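Wistex Guard Planner, review
Posted 5/2/18

We bought the Wistex Guard Planner in the spring to help us write risk assessments for two-armed robots that work at table height. It is a printed workbook, a set of floor markers and a wall chart. I have used it on 4 cells now, which is enough to say what it does well and where it falls short.

The workbook is the best part. It takes you through each job in order: what the robot picks up, how far it can reach with the thing in its grip, who might walk past, and how the work is stopped. The pages on held objects are better than anything in the Tondov binder we had before. Tondov only asks for the reach of the bare arm. Wistex makes you add the length of the longest item, then do the sum again with the item turned on its side. On our first cell that moved the floor line out by 21 cm.

Apinya Kaewmanee did the second cell without help from me and finished it in a day. Her one complaint was the stop test page, where the boxes are too small to write in.

The floor markers are less good. They stick well to painted concrete but lift at the corners on tile, and a lifted corner is a trip hazard in the very place you don't want one. We went back to ordinary tape. The maker says the markers stand up to 2,000 passes of a trolley. I have not tested that.

The chapter on soft coverings is short but useful. If you lay sheeting over a work surface, the workbook wants it fixed on all sides, trimmed clear of the floor where people walk, and checked at the start of each shift for folds that could catch a gripper. It also asks for cables on the arms to be looked at with the arms at full stretch as well as parked. 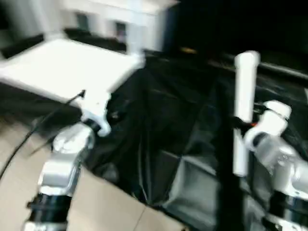

Two-handed work gets its own section, and I would buy the book for that alone. Each hand is assessed with its own load, then both together, and you have to write down what happens if one lets go while the other keeps moving. Ntombi Van Wyk, who signs off our assessments, now sends back any form with that box left blank.

Speed is handled poorly. There is one table, it is hard to read, and it doesn't say whether the figures are for the wrist or for the far end of the load. I wrote to Wistex in March and have had no answer yet.

The wall chart is fine. Ours is up by the door.

Worth buying for the workbook. Skip the markers if your floor is tiled.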